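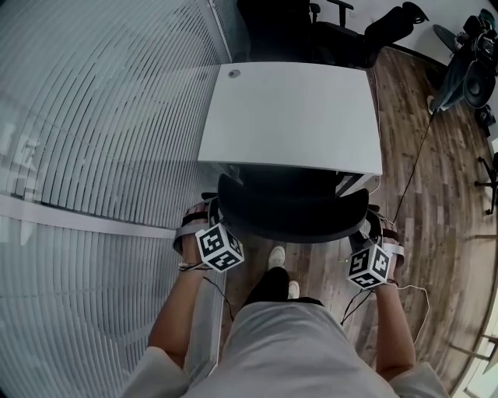
A black office chair at a white desk, Eynon open day.

Eynon says its shared offices will bring 124 jobs to Mukport. I went along in April and asked where that figure came from. The guide said it was "modelled". Desks start at 32 pounds a week, parking extra, and the bus stops at five.

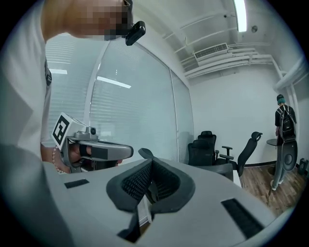

Siwan Beddoe thought I was being unfair: her rent in Jallidden is double that, and the heating never works. Fair enough. I'd still like to see one signed lease.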